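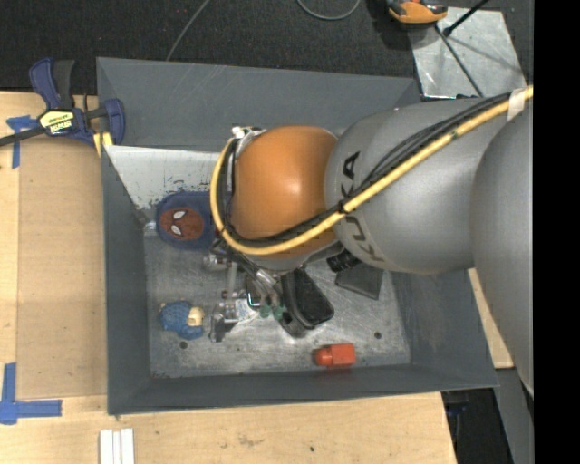 KUKA over the grey bin, mixed items, clamp on the back left corner.

Tue 24 September

Equipment list for the November order, bin cell only.

Cable dressing: Lunde quoted $284 for a proper dress pack. Tape and ties will do until then, but I want it on this order.

Bin: back wall paint is scratched and the floor is scuffed. Madden can fold a new one for $723. Akel came in at $727 with delivery, so call it even. Leaning Akel, they're quicker.

Clamps: we have the Irwin. Get brackets priced so the bin can be bolted down and the tape marks retired.

Gripper: Vostix spare fingers, 5 week lead time. Needs a PO by Friday or we miss November.

Still to do: check whether freight on the Lunde pack is extra. Colour of the new bin, ask for grey again.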